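Packing table is back at the Narkby hall
28 August 2022

Well, it's that time of year again, and I popped down to the Narkby hall this week to see how the snack bags are coming along for the Vutley walk. I only meant to stay for a cuppa and ended up there most of the morning (you know how it goes).

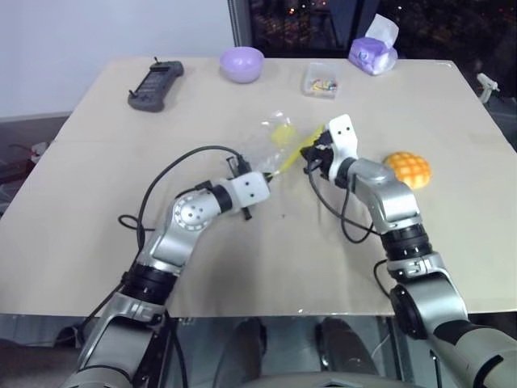
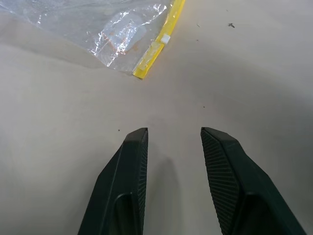
Clear plastic bags on a pale tabletop.

For anyone new to the district, the snack bags go out to everybody who does the walk from Vutley over to the Paewai picnic ground. It started as a bit of fruit and a biscuit handed over a fence and it's grown a fair bit. This year there are 133 walkers on the list, up on last time, and each one gets a bag at the halfway gate. If you've done the walk you'll remember that gate, it's the one just after the long hill, and I have never been so happy to see a muesli bar in my life.

The big change is the bags themselves. We had paper ones in February for the short summer walk and they were a disaster once the drizzle set in. Mine split down the side and I lost a perfectly good mandarin into the creek! So it's clear plastic this time, and you can see what you're getting before you open it, which the kids will love. I know plenty of people would rather we stuck with paper and I do get it. There'll be a big tub at the finish for the empties, and the plan is to wash them and use them again for the spring fair. Please don't stuff them in the bin at the picnic ground, it was overflowing last year and the magpies had a wonderful time with it.

There's been some argument over what goes in. Bread rolls are popular but they get squashed under anything heavier than a serviette. Chips are mostly air and take up the whole bag. I put in a word for cheese and was told very firmly that cheese and a warm morning don't mix, fair enough. My own favourite is still the Morkow bakery's ginger slice, and they've said yes to sending a few trays over again, cut small so they fit. If you've a nut allergy or you're coeliac, write it beside your name on the sheet at the hall door and your bag will be kept in a separate box with a coloured sticker on it.

The hall is open for packing from 9 in the morning until 3 in the afternoon, right up to the day before the walk. You don't need to book, just turn up and wash your hands. Bring a cushion if you're planning to sit for long, those chairs haven't got any softer. The urn is working again too, although it takes an age to boil, so put it on when you walk in and it'll be ready about the time you've given up on it.

Parking is on the grass side only this year. The gravel side has been fenced off while the drain is dug up, and going by the size of the hole I wouldn't expect it back before Christmas. The side door sticks, so give it a good shove with your shoulder.

We could still do with more fruit, especially anything that travels well. Apples are great, bananas less so (I'm speaking as someone who once sat on one at the halfway gate). Lemons are lovely but we have buckets of them already, and you're welcome to take some home with you.

The money from the walk goes towards new lights for the path behind the Paewai ground, and the target is $2000. Last year's takings went on the bench by the bridge. Entry forms are at the hall, at the Morkow bakery counter and at the Vutley library, and they can be dropped back to any of the three.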